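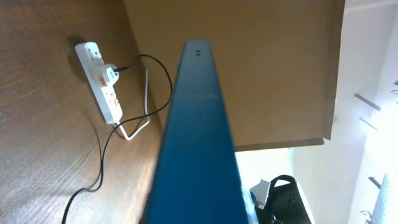 Desk, Thursday, 06:40.

Up before six to move the cold wallet. I had put it off since the firmware notice and the fees were finally low enough to stop making excuses. Mempool thin, next-block estimate steady for the first half hour. I sent a small test amount first, waited for three confirmations, then swept the rest in one transaction. Fourteen inputs, one output. The consolidation was overdue. Most of those inputs were leftovers from the Dristley withdrawals, when they paid out weekly in crumbs.

Seed phrase checked against the steel plate before the sweep, word by word, and again after. The passphrase is held separately. I restored to the spare device from scratch to be sure the derivation path was right, and the first address matched. The second did not, until I noticed I had left the account index at 1. Ten unpleasant minutes.

Fulent next. Their staking terms changed at the start of July and I had only skimmed the email. The unbonding period goes from seven days to 21, and the commission is now taken before compounding instead of after. On my balance the commission change costs very little. The unbonding change matters more -- three weeks is a long time to sit and watch a price. I have started the exit on 900 tokens and left 300 where they are. The 300 are on the old terms until the lock runs out.

Mieczysław Jakubowski rang at lunch about Cuautle. He still has his full position there and wants to know whether the claim form should be valued at the date withdrawals were suspended or the date of the filing. I read him the paragraph from the notice: it is the filing date, which is the worse of the two for him. He had worked it out at the other rate and was 331 pounds a coin too high. He took it calmly. I told him to send the CSV export with the form and to keep the original file untouched, as the portal rewrites timestamps to local time when you open it in the browser.

Afternoon on the tax sheet. Pooled cost basis for everything except the Dukia airdrop, which I am treating as income on the day received. 108 rows to reconcile. All but six now agree with the chain. Of those six, four are fees recorded twice by the exchange export and two I cannot explain yet. Both are transfers out, both from the same evening, both with a blank note field. I will look for the transaction IDs in the old laptop backup tomorrow.

Price closed the day slightly down. No orders placed. Node resynced after the router restart and is holding eight peers.

To do: the six rows, Fulent confirmation email, label the spare device.

Filed under: Diary, Wallets & Custody, Tax
2 comments | 5 shares
Back to top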